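Hand gripper fingers won't reopen after thick fabric, width log says they did

6 min read

Marwa Shehata

Hoping somebody has seen this before because I'm losing whole mornings to it.

We do cloth folding with a pair of Zedora hand grippers, one in each hand. You squeeze, the fingers close, you let go, a return spring opens them. The width gets logged the whole time and the files go off to train a two-arm folding robot at the other site. Both units have the yellow soft fingers. Firmware 3 on both. Logging through Dotard.

Problem started in June. Unit 008 closes fine but after a thick load it doesn't come all the way back open. Stops partway. No click, no error. And the log says it's fully open!! So the person can feel it's stuck and the file is perfectly happy. It only seems to happen after heavy stuff, the folded multi-layer pieces that force the fingers apart while you're squeezing.
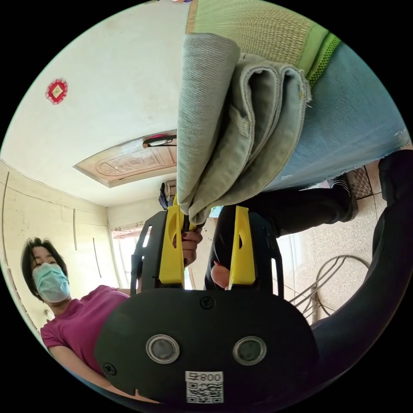
Unit 008 on the thick gray-green cloth, several layers, held by the bottom.

When it sticks, people do the natural thing and push on the finger frame with a thumb to free it. Which works. Except on one of those pushes it let go all at once and one of us got the side of her thumb nipped between finger and frame. Blood blister, nothing serious, but I stopped use of that unit for the day and now I'm nervous about starting again. These things have no guard over the slots at all.

Thin stuff mostly ok. Denim is in between and that's what confuses me.
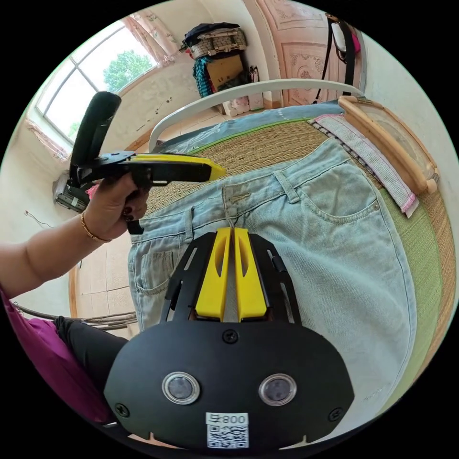 I tried to narrow it down by garment and got nowhere. Same person, same bed, same order of clothes, and the sticking comes and goes. Jeans are a pain for another reason, with the tips coming down near the waistband like that you're working close to the metal button at the fly, and I wondered if a finger catching the button once or twice could knock it out of line. The other unit gets used on the same jeans, left hand, and has never stuck. So maybe not the button. Maybe just a bad unit.

Stuff I already did:

- power cycled, re-homed, re-homed again
- swapped the batteries over between units
- wiped the fingers with a damp cloth
- reinstalled Dotard from scratch (waste of an evening)
- wrote to the Zedora support, got an auto reply

Size of the mess: 3,876 takes in the set, and I've flagged 800 where the width trace looks wrong at the end of a grasp. Width never quite matches what the hand's doing. The robot trained on the earlier batch is already letting go too late and dragging towels off the table, so somebody at the other end noticed before I did. Embarassing.
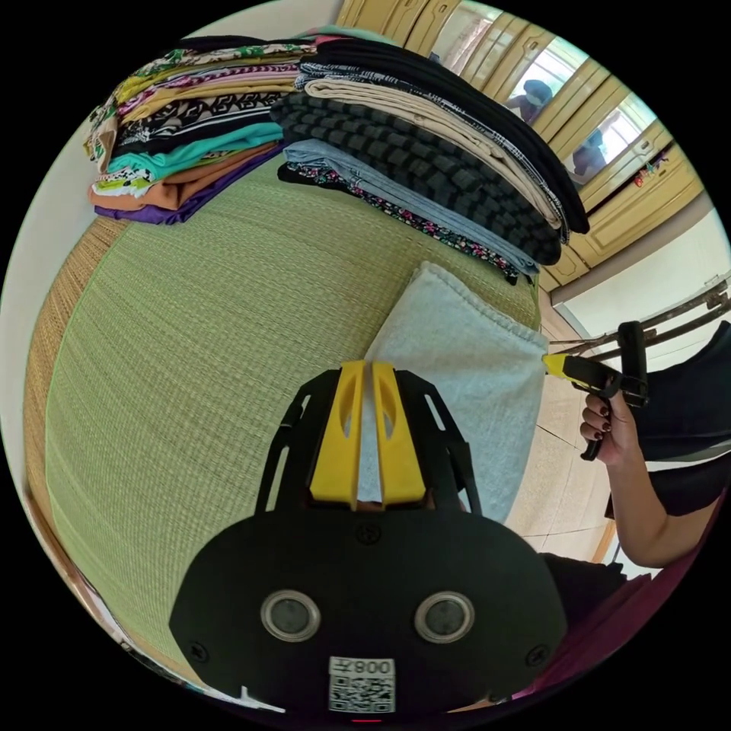
Zero offset is my other theory. If the unit homes while the fingers aren't properly shut, every number after that is shifted, right? And I'm not sure people always home it in the air. With a towel job like the light blue one the fingers are up against the near edge of the fold before you've even squeezed, and if somebody homes there a bit of terry gets in between and the zero is off for the whole session. But that wouldn't make it physicaly stick. Unless it's two faults at once?

So: is it mechanical or is it the encoder, can I fix it without sending it back, and is there a safe way to free a stuck finger. Thanks, sorry for the length.

Bogdan Pop

Two faults. You guessed it yourself.

Sticking first. It's lint. Not on the fingers – in the slide behind them. There's a rail on each side and thick worn fabric sheds into it, packs down at the closed end, and the spring hasn't got enough push to get past. Wiping the fingers does nothing, and a damp cloth makes it worse, you're making felt. Heavy loads twist the fingers a little so they bind on the packed bit, thin loads don't. That's why it comes and goes.

Clean it like this:

1. Battery out. Out, not just switched off.
2. Take the finger frames off. Keep the left and right screws apart, they're not the same length on my older pair, dunno about yours.
3. Dry soft brush along both rails. Then a wooden toothpick in the corners. You'll be disgusted.
4. Slide by hand the full travel. Should feel the same all the way. If there's a step, you missed some.
5. NO oil. Oil plus lint is cement. Dry PTFE if you must, tiny amount.
6. Frames back on, snug, check the fingers meet flat at the tips.

Spring might be tired too. The ones in mine were good for up to 2,000 hard squeezes and then got lazy. If it still hangs after a clean, change it, they're cheap.

Now the log. The encoder on these isn't on the fingers, it's on the trigger side. So the trigger comes back, encoder says open, fingers are still sitting half shut because there's slack in the linkage between them. Log isn't lying exactly, it's just measuring a different part. Your bad 800 probably can't be fixed from the width trace alone. You'd have to go off the video, you can see the fingers in it the whole time. Slow but doable.

Freeing it safely: let go of the trigger, battery out, put the thing down flat, then ease it open from the OUTSIDE of the finger with something that isn't you. A pencil. Never a thumb on the inside of the frame. The spring is loaded and it will jump.

Button thing – no. A button would chew the tip, you'd see a nick. Doesn't bend the frame.

Ehab El Ouafi

had the same, sent it back, they sent a new one, new one is fine. took a while. didnt bother finding out what it was

also are you sure the strap isn't pulling on the trigger, that got me once

Rania El-Sayed

Agree with Bogdan on the lint, want to add on the zero and on the safety bit, because the thumb worries me more than the data.

Zero: homing with cloth between the fingers will do exactly what you think. Every width in that session reads narrow. You can find those sessions quick, look at the smallest width in the file. A clean one bottoms out at zero. A badly homed one goes below zero the first time someone closes on air, and that's impossible, so there's your flag. A constant shift can be subtracted. Those takes are NOT lost. I'd sort the 800 into shifted and stuck before throwing anything out, bet a decent chunk is just shifted.

Make a habit of it: step back from the bed, fingers in the air, close, home, open, close again, check the number, then start. We do it at the start of each garment type now.

Safety: write down the thumb thing somewhere, even a blister. Tell whoever takes over the unit. We put a strip of bright tape on the trigger of anything that has stuck once and it doesn't go back into use until it's been cleaned and run on a scrap of heavy canvas by someone who isn't in a hurry. We also moved the rule from "don't force it" to "stop and say stuck out loud", works better, people were forcing it quietly.

And tell the robot side today if you haven't. If their arm learned to let go late it's going to pull on whatever it's holding. A towel, who cares. A hanger or a drawer, less funny. They should drop the release speed till it's retrained.

Marwa Shehata

OK so. Took the frames off. You were not kidding about disgusted, there was a grey plug at the closed end of both rails, and on one side a bit of thread wound round the pin. Brushed it out, toothpick, no oil. Slides like new. Didn't need the spring, ordered one anyway.

Ran it again after on the softer things first, then worked up to the thick ones.

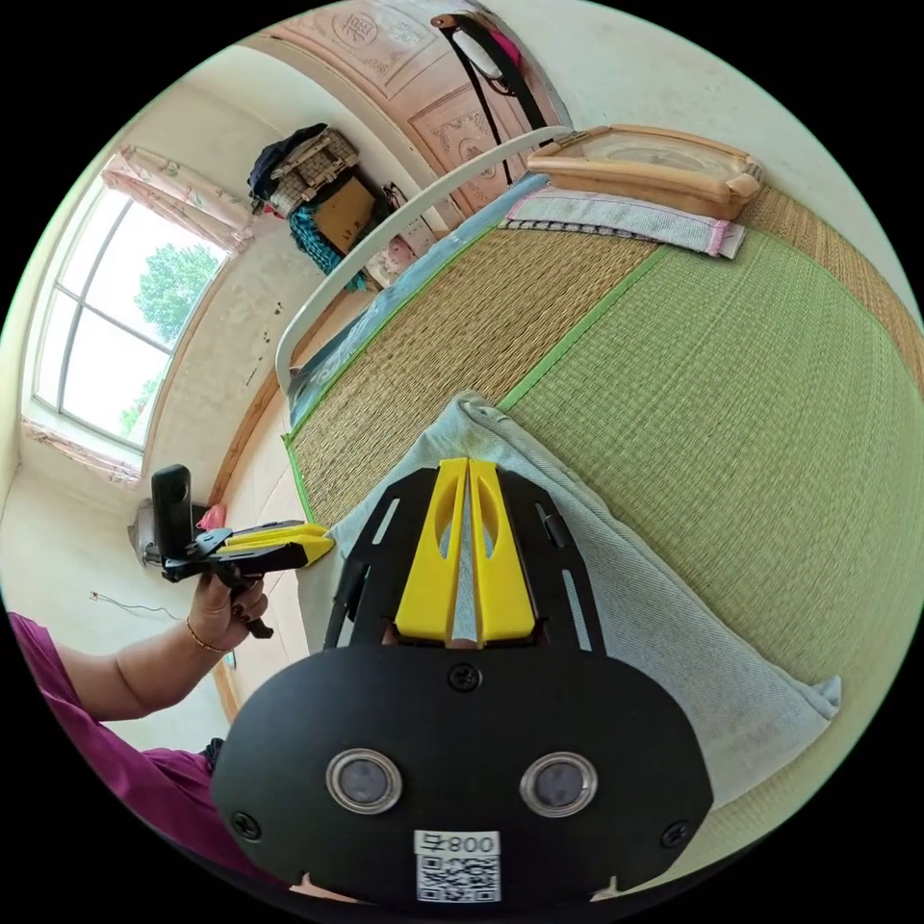

No sticking so far. I check after every few garments and it comes back all the way, and the number agrees with what the fingers do. Homing in the air every time now, there's a note on the wall.

Sorted the flagged ones like Rania said. Lots were shifted, not stuck, some went well below zero lol. Those I can rescue. The stuck ones I'm going through by video, slow, I have a coffee and a spreadsheet. Robot side has turned the release speed down and pulled the old batch.

One thing still open – the other unit never stuck but there's lint in that one too, less. Does anybody know if there's a cover for the rails? Fosau used to sell one for their own grippers, no idea if it fits. Will post if I find out. Thumb is fine.

Contact | © Alaoui Help Boards | Back to top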